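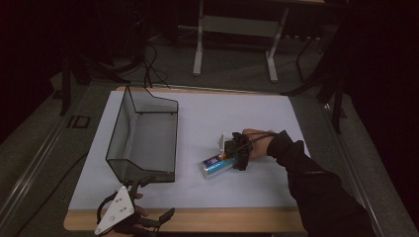 Mesa de clasificado, puesto 7: cubeta transparente sobre la lámina blanca.

Incidencia 2872
Asunto: la lámina blanca de la mesa se arruga y los cilindros no se quedan quietos
Sala: Gostgate, mesa con raíles
Prioridad: media
Abierta: 8 de octubre
Estado: resuelta, con una tarea pendiente

Descripción del problema
Al colocar artículos pequeños junto a la cubeta, los redondos ruedan hacia el borde de madera. Pasa con los que llevan banda azul y extremo metálico y con cualquier otro que se deje tumbado. La cubeta se desplaza un poco cada vez que se le da un golpe en la pared lateral. La lámina es la que se puso en julio, del rollo de Nuso, y va sujeta solo por detrás.

Comprobaciones
1. Nivel de la mesa. Medido en las cuatro esquinas y en el centro. Correcto, no hay que tocar las patas.
2. Raíles. Tornillos apretados en los dos lados. El soporte negro del raíl izquierdo no roza la lámina.
3. Cubeta. Fondo plano, sin rebabas. Cambiada por otra igual del almacén: mismo resultado.
4. Lámina. Al pasar la mano se notan ondas. Con la lámina retirada y los artículos directamente sobre la madera, no rueda ninguno en 53 pruebas. Con la lámina puesta, vuelve a pasar.

Causa
La lámina ha cogido holgura y forma pendientes pequeñas.
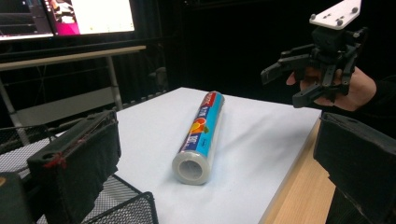 El film transparente sirve como pieza de prueba porque pesa más que el resto y es largo. Se usó el rollo de siempre, el de etiqueta azul con dibujo de frutas, colocado en diagonal. La superficie blanca todavía está algo arrugada por esa zona y a la derecha asoma la franja de madera, así que la lámina no llega al canto. Se propuso cortar una nueva más ancha, pero el rollo de Nuso no da más medida.

Solución aplicada
Lámina de Pleltesside, gramaje 180, cortada a lo largo de la mesa y fijada con cinta de doble cara por los cuatro lados. Alisada desde el centro hacia fuera. Repetida la prueba con los cilindros y con el rollo de film: se quedan donde se dejan. A la cubeta se le han puesto dos tiras finas de goma por debajo.

Pendiente
Pedir a Hodžić otra lámina de repuesto, misma referencia. No usar la antigua en otras mesas.

Nota de cierre
Si vuelve a rodar algo, levantar primero la esquina delantera derecha y mirar si la cinta se ha despegado. Reabrir esta misma incidencia, no crear otra.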